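Can a Robot Tidy Up Yet?
Final project report, Intro to Automation
Khôi Khổng, with Isla Chisholm

My question for this project was pretty simple: if I could bring a robot home today, would it do my chores? I picked tidying because I hate it (my roommates will back me up), and because everybody thinks it's the easy one. Putting stuff in containers and closing them. How hard can that be?

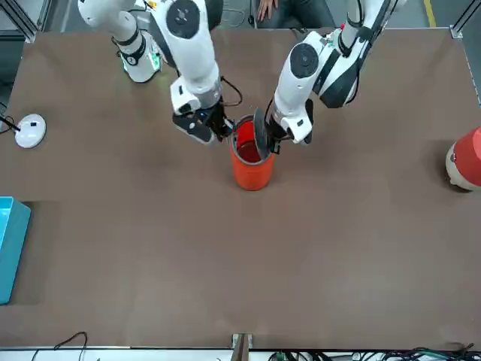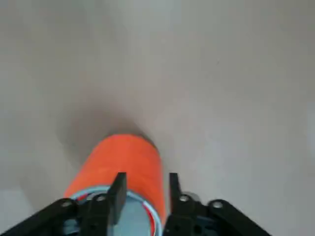

I split household work into three piles. First, chores a machine already does fine without arms, like running a dishwasher cycle. Second, chores where the machine has to pick up one thing and put it somewhere else. Third, chores where two hands have to cooperate, and this is the pile I ended up spending almost all my time on, because it's so much bigger than I expected! Lids, pillowcases, jars, trash bags, zippers. Try getting through a Wednesday evening with one hand in your pocket and you'll see what I mean.

Lids turned out to be my favorite. When I close a bucket I don't look at it much. I feel the rim, I push, it clicks or it doesn't, I wiggle it a bit. A gripper with two flat fingers has to get the lid at a decent angle before any of that can start, and if the bucket slides while the lid is coming down you're back to the beginning. Round things are mean in another way too - lay one on its side and it wants to roll off.

Isla handled the shop-floor half. She talked to a packing supervisor at Skamow, where they close 2,000 tubs on a normal shift, and a machine does every one of them. But that machine only knows one tub and one lid, and the tubs arrive standing up, all facing the same way. When they changed suppliers it took 5 days to get the line running right again. My kitchen changes suppliers every time somebody goes to the store.

We also sent a short survey around Staswood (our dorm) asking which chore people would hand over first. Laundry folding won by a lot, then bathrooms, then putting things away. Only 6 people said cooking, which surprised me - I guess people like cooking more than they admit. Isla thinks the wording pushed them toward cleaning, and she's probably right, so don't lean on that part too hard.

So, can they do it yet? My answer is some of it, if you set the table up nicely first and you aren't in a hurry. I wouldn't pay for that at home. On a packing line I'd say yes already, as long as the product stays the same.

If I get to continue in the spring, I want to time people closing containers with kitchen tongs in each hand, so we have something fair to compare against. Isla has already volunteered her tongs.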